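Notes for Unit 8: Deformable objects and the laundry problem
Marisol Huanca | February
2 comments | 5 shares

Rigid parts are described by a pose: position and orientation, six numbers. A shirt has no such description. Any point on the cloth can move relative to any other, and most of the surface may be hidden under another layer. Planners written for bin picking do not carry over.

Folding is usually split into flattening, grasp selection, lift and place, and smoothing. Flattening takes the most time. Grasp selection causes the most failures, for two reasons. Knit fabric lies close to the table, so a fingertip must get under an edge a few millimeters high. Once it does, the gripper may pick up one layer or both, and an overhead camera can seldom tell which.
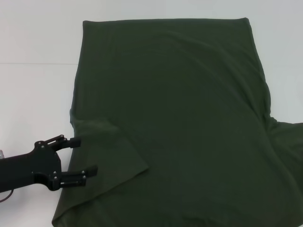 Fig. 5. Green garment on a white tabletop, one corner region folded over. Two-finger gripper at left, jaws open.

Note the contrast in Fig. 5. The flap and the layer under it are the same color, and the boundary shows mainly as an edge and a slight shadow. Segmentation by color separates cloth from table but gives no help with layers. Depth helps only if the sensor resolves the thickness of the fabric - many do not at working distance.

In the Dillon exercise set, 580 folding attempts were scored. A fold counts as complete if the final outline falls within tolerance of the template. This says nothing about wrinkles, and it ignores time. Keep both omissions in mind when comparing a success rate with a person at a laundry table.

Current position for this course: folding a known garment from a flat start is feasible. Folding mixed items from a heap, unattended, at household speed, is still open.

Reading: Ninh handout, sections 2 and 5. Bring your grasp diagrams to lab.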